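**October report, floral design training, Loresa studio**

Enrollment for the fall course stands at 21. Periklis Kalogeropoulos teaches the wedding module and Ourania Papadakis has taken over sympathy work, including casket sprays. The first 3 bouquet classes are finished.

We spent 200 of the flower budget on roses and eucalyptus from Fragkou. The balance is 3005. One delivery of lisianthus came in short, and Fragkou has credited us for it.

The hand-tied assessment moves to Tuesday at the request of the outside judge, Filippos Moschos.

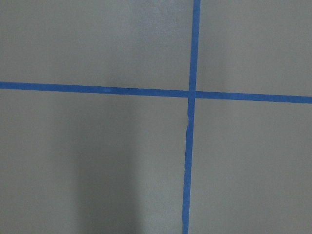

*Blue tape cross on a gray surface.*

Still open: a second supplier for winter foliage.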